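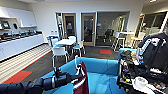
Notes on the Prasdale Schools Robotics Programme, Second Year

The second year of the programme began in November, and readers have asked for an account of what has changed. I set down my own observations as one of the people responsible for the classroom side. They should not be read as a statement on behalf of the participating schools, which will issue their own report in due course.

The first year was run entirely with the Hivivari kit. It was chosen for its price and for the quality of the printed guide, and on both counts it served us well. The guide assumed, however, that each pair of pupils would have a computer to themselves for 90 minutes at a stretch. Few of our schools were able to arrange this. Most lessons were shorter, and a good part of each was spent in retrieving saved work from wherever it had been left at the end of the previous one.

For the second year we have kept the kit and rewritten the course. There are now 20 lessons, each of which can be completed within a single ordinary period. Pupils begin by writing instructions on paper for a classmate to follow, and do not touch the motors until the fourth lesson. I was doubtful about this delay when it was first proposed. Having sat in on the early lessons at two schools, I withdraw the objection. Pupils who have argued over the meaning of "turn left" for half an hour are much better prepared to deal with a machine that takes the phrase literally.

The number of pupils enrolled stands at 292. The programme was planned for 400, and the difference is explained for the most part by one large school which has postponed its entry until the new science block is ready. The unused kits have been lent to the Bollberg after-school club, on the understanding that they will be returned complete, with all sensors accounted for.

Teacher training

Training was the weakest part of the first year. A single day was offered, it fell at an awkward point in the term, and the afternoon was given over almost wholly to installing software. Dale Pelletier has since taken charge of this work and has divided it into four short evening sessions, beginning at half past four. Attendance has been good. The session on fault-finding has proved the most popular and will be repeated. It deals with loose connectors, flat batteries and the wrong program being loaded, in that order, and most of the faults reported to us last year would have been settled by the first two.

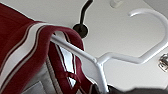
A striped knit on its hanger.

Teachers who missed the first session may still join at the second, provided that they have read the opening two chapters of the guide beforehand. Those who wish to bring a classroom assistant are welcome to do so, and there is no additional charge.

Programming language

The question of language continues to divide opinion. The course uses coloured blocks throughout, with a written language offered as an extension in the last five lessons. Several colleagues would prefer to introduce written code at the outset for the older pupils. My own view is that the blocks should remain for the present. A twelve-year-old who has built a working loop from blocks has understood the loop, and the spelling and punctuation can wait until the following year. I accept that the older groups may outgrow them sooner - we shall look at this again when the marks are in.

The Tiongson challenge

Schools have also asked whether we intend to enter the Tiongson challenge. We do, with one team from each school that wishes to take part. The task this year involves sorting coloured blocks into trays against the clock, and the rules permit no more than two motors. Teams should keep a written log of every change made to their design, including the changes that were later undone. The judges place considerable weight on the log, and last year our teams lost more marks there than on the table.

Entry forms should be returned through the school office. Questions about the rules may be left in the comments, and I shall reply to them as time allows.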